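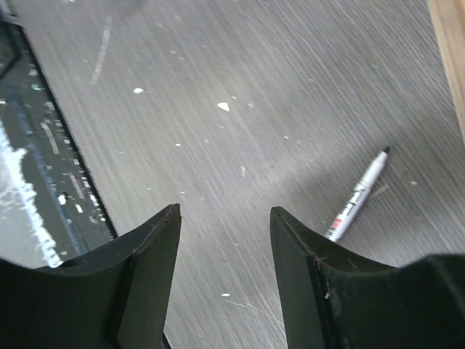
Chapter 4
Gathering Examples

4.1 Why this chapter comes before the one on training

In the first three chapters we spoke about the arm, its joints and its controller as if the task were already given in numbers. In practice the task is given by a person who shows it. A learning system of the type used in this book does not receive a rule such as "close the fingers when the pen is between them". It receives many recordings of a person guiding the arm, and from these it must find by itself when to close the fingers. The recordings are called examples, or demonstrations, and one complete recording from start to finish is called an episode.

Students usually want to go directly to training. I understand this wish, but in our course at Kan the groups that hurried through the collection were, with few exceptions, the groups that had to repeat it. A model can be trained again during one night. A poor set of examples costs two or three weeks of work by several people, and its faults are often noticed only at the end.

4.2 The running task

Throughout the chapter we will use one small task, which we call Pindel after the name of its folder on the laboratory computer. The arm must pick up a marker pen from a table and put it down in another place. The gripper has two fingers, and a small camera is fixed near the wrist, so that the fingers are always visible in the lower part of its picture. This is useful. The system can learn the distance between finger and pen directly from the picture, without any measurement of the table.

The Pindel set was collected in March by I-hsuan Hsu and Pranab Cassim, who took turns at the controls. It contains 600 episodes. After checking, 544 were kept. The reasons for removing the other episodes are treated in section 4.6, and the reader will see there that very few of them were failures in the ordinary sense.

4.3 What an episode must contain

An episode is a row of moments in time. For every moment we store the camera picture, the position of each joint, the opening of the gripper and the command which the person gave. It is important that the command and the picture belong to the same moment. If the picture arrives late, the system learns to close its fingers too early or too late, and no quantity of further examples will repair this.

The beginning of the episode also deserves attention. A pen may lie between the open fingers, or beside them, or against the tip of one finger. The last case is awkward for the person at the controls, who has to move away before he or she can approach. For exactly this reason it should be included. When a set contains only comfortable starts, the trained arm has no idea what to do after a small mistake, and in real use small mistakes are very common.

4.4 Variety and its limits

Suppose that the pen is always placed in the same direction. The system may then learn the direction and ignore the pen. To avoid this, we change the position and angle before each episode, following a list printed in advance. People believe that they place objects at random, but their hands have habits. Nadine Semaan compared a set made with a list and a set made without one, and in the second the pen pointed away from the operator most of the time.

The table must be considered too. A worktop with visible grain, scratches and old specks of paint is a good surface for collection, provided that the pen does not always lie near the same mark. Otherwise a white speck can become, for the system, a sign of where to reach. Also, a white pen and a white speck share a colour, and the system should meet both together many times before it is tested.

On the other hand, variety must not be added without thought. Po-yen Yen once changed the lamp, the pen and the height of the camera in a single afternoon. When the results became worse, it was not possible to say which change was responsible. Our rule since then is to change at most 2 conditions between one session and the next, and to write both in the session notes.

4.5 The person at the controls

We now come to the part of the work which is most often forgotten. Every operator has a style, and the system copies the style together with the task.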